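Disposing of soft plastic wrappers in a shared building

Posted in: Household and Waste, Jaltberg Residents' Help Pages
Status: open
Views: 1,659

Oleksandra Kushnir
I rent a flat in a block of 34 homes managed by Grumino. In April the managing agent issued a letter stating that soft plastics would no longer be accepted in the mixed recycling containers in the yard, and that any container found to hold them would be left unemptied. The letter does not define soft plastics. It refers tenants to the council leaflet, and the leaflet lists only bottles, tubs and trays.

I should be grateful for guidance on two matters. Firstly, are sweet and biscuit wrappers to be placed in general waste, or may they be taken to a collection point? Secondly, is the agent permitted to pass on the cost of a missed collection to every household, including those that have complied? The letter mentions a charge of 10 per household.
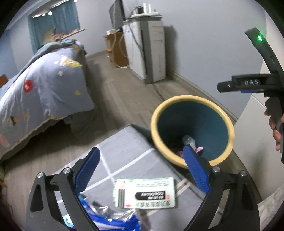
My household has tried to keep to the new arrangement. We have a small ceramic bin with a yellow rim for dry rubbish and a lidded caddy in the kitchen for food waste. The difficulty is with mixed contents such as a crumpled grey wrapper lying in the bin with a pink scrap, where I cannot say with confidence which container in the yard should receive them. I have written to the agent on this point and have not yet had a reply.

Huenchumán
Wrappers of this type should be treated as soft plastic. A simple test is to crush the item in the hand. If it springs back, it is likely to be plastic film or a film with a metallic coating, and it should be kept out of the mixed recycling. If it stays crushed, it may be foil, although some laminated wrappers also stay crushed and the test should not be relied upon alone.

Where a shop or other collection point accepts soft plastics, the items should be empty, clean and dry. Crisp packets, bread bags and biscuit wrappers are commonly accepted. Cling film that has been in contact with raw meat is not. Please check the notice at the collection point before travelling, as the accepted items differ from place to place. If there is no such point within reach, general waste is the correct container.

With regard to the charge, the answer will depend on the tenancy agreement. You are entitled to ask the agent, in writing, which clause is being relied upon. Keep a copy of the letter and of any reply.

Jodel
We had the same letter in our block. General waste for all wrappers. The charge was withdrawn after 4 tenants wrote in.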